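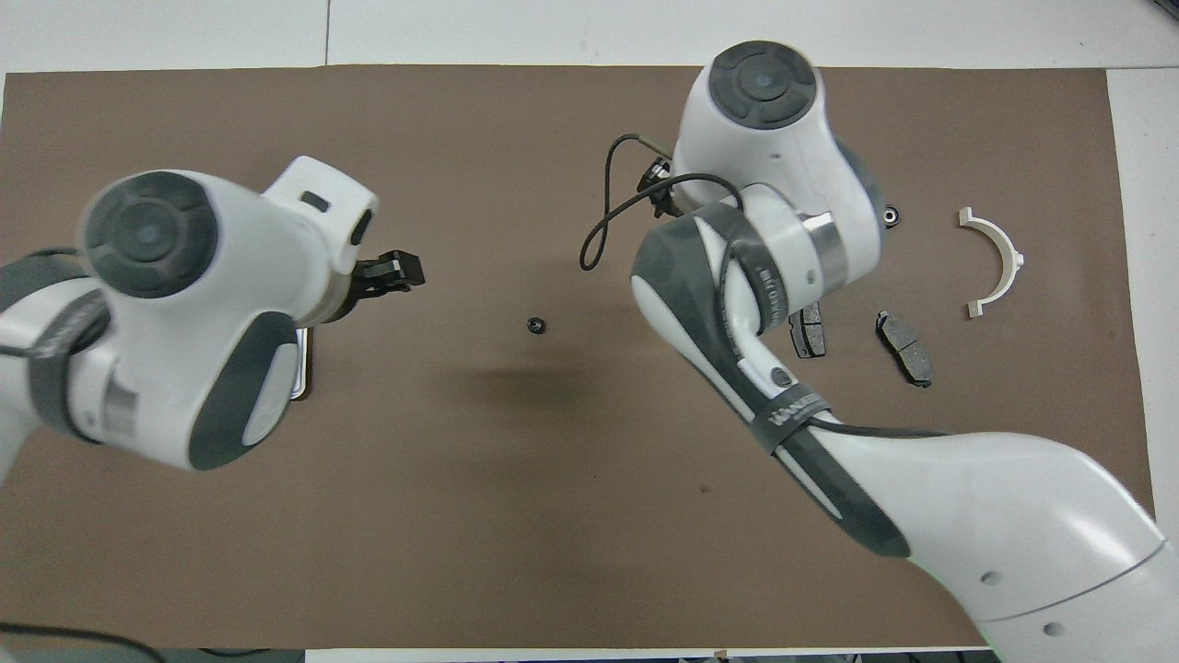 Sorting loose hardware on a mat

Every second storage blog wants you to buy a 120-drawer cabinet before you've looked at a single nut. I have one. Most of its drawers hold things I never reach for, and the labels were out of date by March. Start with a mat.

What you need

A big plain mat, large enough to cover most of the table. Brown or grey is fine. White looks smart in the catalogue but shows every smear of grease. The Zallport one I tried had a printed grid, supposedly for keeping parts in order, and I ignored the grid within 15 minutes.
A few shallow tins or jar lids.
A nut and a bolt of each size you use, as gauges.
A magnet, if you must. It won't pick up brass or most stainless.

Steps

1. Tip out one handful. The whole jar at once is a mistake, whatever the videos show.

2. Spread the pieces until none are touching. A small black hex nut is easy enough to see on brown when it sits by itself, and much harder under a pile of washers.

3. Pull out anything flat and large first, such as plates and brackets. Small parts slide under them and stay there.

4. Sort by type: nuts, bolts, washers, the rest. Leave colour alone. A black finish tells you nothing about the thread.

5. Now size the nuts. Spin each one onto your gauge bolt by hand. If it binds after 2 turns, stop, as it's probably a different pitch. Petkov sells a plastic sizing card for this and I can't say it beat the bolt.

6. Tip each group into its own tin and write the size on masking tape. Fancy labels can wait.

7. Lift the mat by two corners and funnel what's left into a "don't know" jar. Mine had 11 pieces in it last time. If you haven't opened the jar in a year, throw it out.

Do you need the cabinet afterwards? Maybe, if you run a repair shop. For a home bench I doubt it.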